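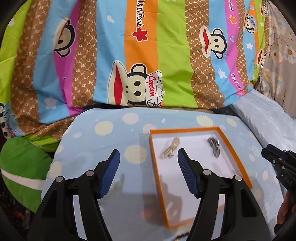 Lendeleck has begun gathering examples of people handling jewelry and other small items at home, the company said on November 9, 2023. The recordings will be used to train Zetard, its software for robot arms.

The work is done with hand-held grippers, one in each hand, in ordinary bedrooms and kitchens. Necklaces and chains are on the task list for the first round – they tangle and change shape every time they are picked up, and the current version of Zetard handles them poorly.

Collection started in October with 7 homes in Firby. The company has 220 recordings so far and wants 1,000 before it trains the next version.

"We tried it on a bench first, with a plain gray mat," said Lenka Jelínek, who runs the collection. "The arm did fine on the mat and badly on a bedspread."

Participants are paid by the session, and each session lasts up to 2 hours. Lendeleck did not say when the new version would be tested.

14 shares
3 comments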